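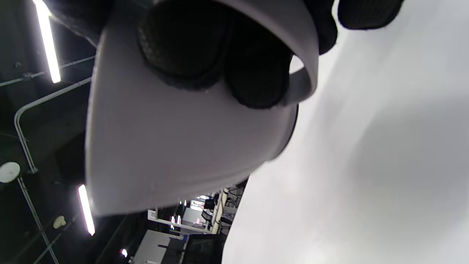
Derden, March

The Karum countertop dishwasher has been in our kitchen for 30 days. It replaced a Rosenthal that leaked at the door. The Karum is narrower, takes a tall glass in the back row and fills from a jug or a hose. I used the jug the first week and then bought the hose.

A normal cycle runs 170 minutes. Mugs come out clean, including tea stains. Plates with dried egg needed a second run twice. The cutlery basket is too shallow and long spoons tip into the spray arm, so I lay them flat on top.

Noise is low enough to talk over. The drain pump is louder than the wash. Plastic bowls stay wet in the rim and have to be dried by hand.

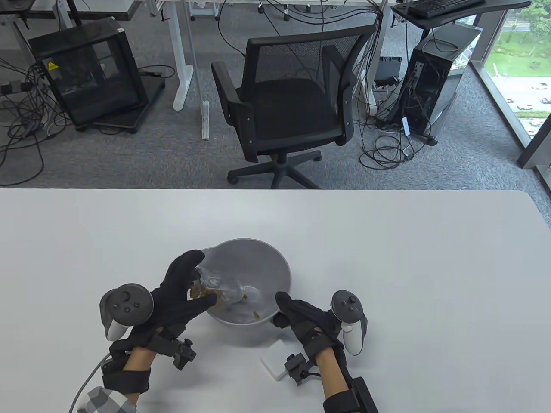 Does it need rinsed dishes? Scrape them well and skip the rinse, but empty the filter every few days.

The filter twists out with one hand. Mine came with a small crack in the handle, and Dullodico, the shop I bought from, mailed a new one without asking for the old one back. I would buy it again for two people. For four it is too small.

Thaddeus Villanueva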